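The Case for the Small Oven
Meron Beyene

When I moved into my apartment, the first thing friends told me to replace was the full-size oven. It ran hot on the left, and the door had to be held shut with a folded towel. I never replaced it. I bought a toaster oven instead, and in 8 years I have turned on the big one maybe once a season.

I think most people who live alone or in pairs should do the same. A full-size oven is built for a turkey. It takes mine 20 minutes to get to temperature, and on a July evening the whole apartment pays for it. Nobody needs that for lunch.

The usual objection is the counter. I have heard it from my sister, who has a mixer, a bread machine and a knife block on hers, and who uses the knife block. Counter space should go to whatever gets used every day. My mixer went into the hall closet and I have not missed it. 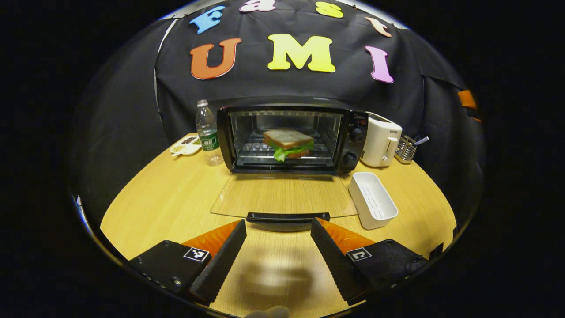 A sandwich on the rack, with the glass door folded all the way down.

Two knobs are enough. I distrust the models with a screen and 12 settings, one of them for bagels. My neighbor has one of those, and she sets it to "toast" for everything, fish included. A dial can be turned without reading glasses, and I can see through the glass when the cheese is done.

The other thing I'd argue for is the warm sandwich itself. A microwave turns the bread to rubber. A skillet does a good job but wants butter and attention. In the small oven I give it 3 minutes and set the table – or, on a Thursday, I stand there and wait. Lettuce is a matter of taste. I like it in from the start, a little wilted against the filling. My sister says this is disgusting and adds hers at the end.

There are limits. A sheet cake won't fit, and neither will a proper tray of roast potatoes. The crumbs have to be dealt with every week or the kitchen smells like a campfire. And the glass on a drop-down door gets hot, so I keep the cutting board well to one side.

I still have the big oven. The baking trays live in it.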